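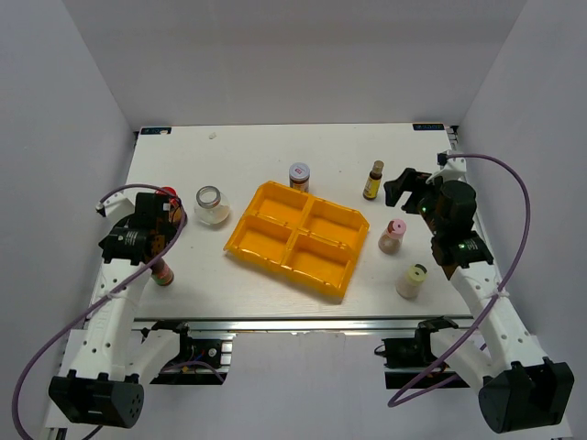

The proposal to introduce robotic arms into the sample preparation room at Stuldale has now been circulated to all staff, and I am opening this thread so that comments can be collected in one place before the consultation closes. For colleagues at Sastbridge who have not followed the matter, the room makes up tasting sets for trade customers. A person selects small jars and bottles against an order sheet, places them in a divided tray, checks the labels and passes the tray to the packing bench. The trial uses a pair of arms at a white table, with the yellow divided tray in the middle and the jars and bottles standing loose on either side of it, much as they do on our own benches. Management has stated that no post will be lost as a result. It has also stated that "duties may be reviewed", and it is that second sentence on which members have asked me to seek views. Please say which site you work at and whether you do this work yourself.
Siham Farouk
Staff Representative, Stuldale
Jun 25, 2021

benchside
I work at Stuldale and I have done this job for six years. I would like it recorded that placing a jar in a tray is the smallest part of the work. The greater part is noticing. A label has been put on crooked, a cap has not been tightened, the sheet asks for the mild and the shelf has been filled with the hot. I do not object to a machine lifting jars. I object to the proposal describing my job as "transfer of items to tray", since whoever reads that sentence at the next pay review will believe it.

Kestrel_QA
Quality department, Barnholm. I agree with benchside about the description of the job, and I have already asked for that wording to be changed. I do not agree that the noticing would be lost. Under the proposal the checking of labels remains with a named person, who would have more time for it. In February we looked at returned sets and the most common fault was the wrong item in the right compartment. People make that mistake towards the end of a shift, when they are lifting and reading at once. Separating the two tasks seems to me a reasonable thing to try.

benchside
With respect, the same person who is "given more time" will be asked to check two tables instead of one. That is how the labelling room went.

Kestrel_QA
I was not at Stuldale when the labelling room was changed and cannot comment on how it was handled. The present proposal says one checker to one table for the length of the trial. I accept that it says nothing about afterwards.

m.orchard
Stuldale, evenings. I should like to raise a practical point. The containers we handle are all different. On the trial table there is a bottle with a pink cap and some brownish powder in it, a little jar with a pale yellow lid, an amber bottle with a tan cap, and a clear glass jar with no lid at all and liquid in the bottom of it. Anyone on our benches picks those up four different ways without thinking about it. I would never lift an open jar by the rim and I would never lift a tall bottle by the cap. If a person has to be on hand to deal with the awkward ones, then that person is tied to the table for the whole shift, and their work has become waiting. I would sooner be busy.

Kestrel_QA
The question of open containers is a fair one. Our hygiene procedure does not allow an open jar to be placed in a customer tray in any circumstances, by hand or otherwise. The trial instructions should say the same, and I will ask for this to be written in.

tallyclerk
Sastbridge, stores. I am in favour of the proposal and I appear to be alone in that. My reason is wrists. Our site lost two experienced people to repetitive strain, and both of them were told for a long time that light work could not have caused it. A tray weighs very little. Reaching and pinching for a full shift is another matter. A set order for a large customer can run to 2000 trays, and every one of those jars is gripped by somebody's thumb and finger. If arms can take the plain runs and leave the mixed orders to people, I would regard that as a benefit to the people.

benchside
I am sorry to hear about your colleagues and I do not dispute the point about wrists. My own right hand is not what it was. However, job rotation would also have helped them, and rotation was refused on grounds of cost. I find it hard to accept that there is money for the one and not for the other.

tallyclerk
I agree that rotation should not have been refused. I would support asking for both.

Siham Farouk
Thank you. I have noted the request for rotation as a separate item and will raise it whether or not the trial goes ahead. May I ask contributors to keep to the question of what changes for staff. Matters of cost will be dealt with at the next meeting with management.

d_hallam_eng
Engineering, Barnholm. I shall be supporting the trial, so I declare an interest. Several things have been said to me in the canteen that are not in the proposal and I would like to correct them here.

The arms will not be left to run overnight. They will work only when a trained member of the bench staff is present, and that person will be able to stop them at any time without asking permission and without having to give a reason in writing.

Speed has not been set as a target. I asked for it to be left out of the first stage.

The person at the table will be a member of the present team. We have no wish to bring in an outside operator. The training is planned at 20 hours, in paid time, and will be offered to everyone in the room in order of length of service.

I would add that the bench staff know a great deal that we do not. It had not occurred to me before reading m.orchard's message that the shape of the cap decides how a person picks up the bottle. I should be grateful to sit with the evening team and watch, if they are willing.

m.orchard
You would be welcome. Please come after the first break, as the start of the shift is mostly fetching.

I have one further question. The tray on the trial table sits at a slant. We set ours square to the edge of the bench, because the order sheet is printed in the same layout and we read straight across from one to the other. Will the checker be expected to read a tray at whatever angle it happens to be lying? That is exactly how a mild ends up where the hot should be.

d_hallam_eng
That is a good question and I do not have a full answer. For the checker's purposes I think the tray should be squared before it is read, and we can put a simple stop on the checking bench for it to rest against. Whether the arms themselves need the tray in a fixed position is something I would like to learn during the trial. I would ask the team to tell us what suits them first.

Kestrel_QA
Quality would insist on the tray being squared before checking. Please treat that as a requirement.

ruthven_nights
Stuldale. I do not do this work every week but I cover it. My concern is for people in my position. At present, six of us from other rooms are called in when orders are heavy, and for several of us those extra hours are a considerable part of the year's income. The proposal promises that no post will be lost. Cover is not a post. I have read the document twice and cannot find the word "cover" in it.

benchside
This is the most important message in the thread.

tallyclerk
I had not considered this and I withdraw my remark that the effect on people would be a benefit overall. It would be a benefit to some.

Siham Farouk
I am grateful to ruthven_nights. I have checked the document and cover hours are not mentioned. I have written today to ask for a statement of how many cover hours were worked in the room last year, and for an undertaking that they will not be reduced during the trial. I will post the reply in full when it is received.

Baxter_Road_Dan
I transferred from the Baxter Road depot, where a similar arrangement was brought in for carton loading. For information, the work did not disappear there, but it became quieter and more solitary. Where there had been people facing each other across a bench, there was one person facing a table. Some of them liked that. I did not, and I asked to move. I would suggest that the checking bench be placed within speaking distance of the others. It costs nothing and I doubt it would have been thought of by anyone who had not stood there.

d_hallam_eng
It had not been thought of. The present drawing has the checking bench against the far wall. I will ask for it to be turned round and brought nearer to the hand benches.

benchside
I remain opposed, and I would like that to be shown in the record. I would, however, be prepared to take the training if the wording of the job description is changed first. I would prefer that the person beside the machine be somebody who knows what a loose cap feels like.

Siham Farouk
Your opposition is recorded, as is the condition. The points going forward from this thread are the wording of the job description, the number of tables to each checker after the trial, open containers, cover hours, rotation, and the position of the checking bench. Colleagues who would rather not write here may leave a note in the staff box at Stuldale or speak to me directly. The thread will stay open until the consultation closes.

m.orchard
Could you add the stop for the tray to that list, please.

Siham Farouk
Added.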